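Robotics club update, as there were a few questions after the last one.

We're working on the pouring task for the Zendley student challenge. The arm has to tip a cup into a bowl without missing it. Sounds easy. It took us most of the autumn term.

Pouring water is mostly solved, so the rules say dry grains only. They don't move like water. Nothing comes out, then half the cup comes out at once.

Our first version just turned the wrist at a fixed speed. It scored 2 out of 50. The Rusteo team were kind enough not to laugh.

Second version tips quickly to start with, then slows down once the flow begins – much better. We've logged 1790 pours with it so far and I have swept up after a good many of them.

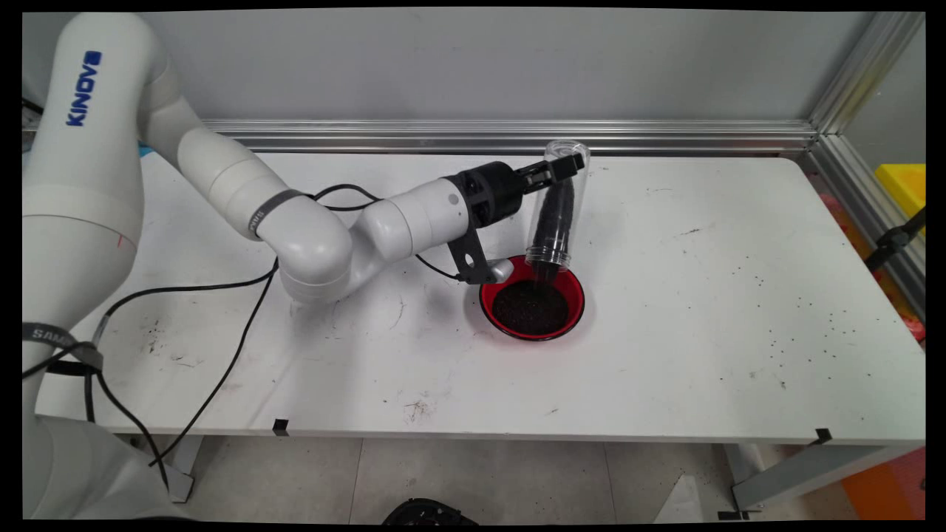
Next job is stopping on time. We want to leave a set amount in the cup, and at the moment we always tip back too late.

The Harahap group share their code, so we're reading through how they handle it. Their wrist moves are a lot smoother than ours.

Finals are in March. If you're at the college and want to join, no experience needed – bring a dustpan.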